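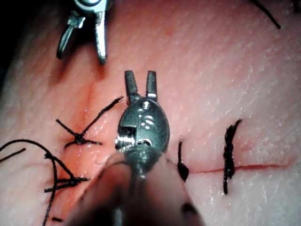 Tied black sutures on a pale, moist tissue surface, with two metal instruments close by.

Skukmont hospital signs up for stitching course, but the evidence is thin

20 June 2024

Skukmont Regional Hospital will send its surgical trainees through a paid course in closing incisions, built around a scoring method called Notura that is supposed to tell a good knot from a bad one. The hospital announced the deal in a two-page statement that used the word "proven" four times and included one study.

The course is sold by Palitz, a surgical education company, at $1,480 per trainee. It runs for three months and covers interrupted stitches, the kind in which each one is tied and trimmed separately. Trainees practice placing the needle, drawing the edges together, throwing the knot and cutting the tails. Each finished row is then photographed and scored on spacing, tension, knot position and tail length.

None of that is new. Surgical residents have been tying knots on practice material for generations, usually with an older surgeon standing over them and usually at no extra charge. Palitz says the difference is the score, which it describes as "an objective measure of closure quality that predicts healing."

The second half of that sentence deserves a closer look.

The study behind the claim was carried out by Palitz at the Shawky Center, a training site the company leases. It covered 18 trainees, who placed 1,981 stitches between them over the length of the course. By the end, their average scores had gone up on all four measures, with the largest gain in spacing. The report runs to several pages of charts, and they do all point upward.

What the report doesn't have is a comparison group. Eighteen people who spend three months tying knots would be expected to get better at tying knots, with or without a scoring method. The trainees were also told how the points were awarded before they began, so some of the gain may come from learning what the graders liked.

Then there is the matter of healing. The study was done entirely on bench tissue. No patient was followed, no wound was checked a week later, and nothing in the report measures infection, scarring or a closure coming apart. Asked how a score taken from bench work could predict healing, Palitz replied in writing that neat closures "are widely understood to lead to better outcomes" and that patient data would be "a natural next step." It gave no date for that step.

Neatness does count for something. A stitch pulled too tight can choke off the blood supply at the edge of a cut, and one left too loose can let the edges gap. Knots are normally set to one side so they don't press on the closed line. Tails cut too short can let a knot slip, and long ones get in the way. Any textbook covers this, and a scoring sheet that makes trainees pay attention to it is unlikely to do harm.

But the Notura sheet has some odd weights. Spacing makes up nearly half of the total, and it is the easiest of the four to judge from a photograph. Tension, arguably the hardest to get right and the one most likely to matter to the person being stitched, counts for the least. The graders estimate it by looking at the tissue beside each stitch for puckering or gaps. Nothing is pulled and nothing is measured. The report says two graders looked at each row but doesn't say how often they disagreed.

A still photograph leaves other things out as well. It can show where a knot sits and how the ends were trimmed. It can't show whether the knot will hold under load, how many attempts it took, or how roughly the tissue was handled on the way.

The hospital's statement says the course was chosen "following a careful review of available options." A request for that review produced a one-page summary listing the Palitz course and no others. The hospital said it had considered expanding its own bench sessions, which residents now attend twice a month, and decided that an outside program offered "greater consistency." It would not say what the in-house sessions cost, making it hard to tell whether the new arrangement is a bargain or an expensive version of something the building already has.

Residents will keep their current bench time while the course is running. That may be good for the residents. It will also make it close to impossible to say afterward which of the two did the work, should their stitching improve.

Palitz says other hospitals are in talks to adopt Notura scoring and that it expects to publish the full data set, including the graders' individual marks. The version supplied for this story had averages only. The company declined to share the photographs of the rows that scored lowest.

The first group is due to finish before the end of the year, and the hospital has promised to release its own results in December. A spokesperson said those results will be reported as Notura scores. There are no plans to track how patients' incisions heal, though the hospital already records wound complications for its own use and could, in principle, set the two side by side. Asked whether it would, the spokesperson said the question had been passed along.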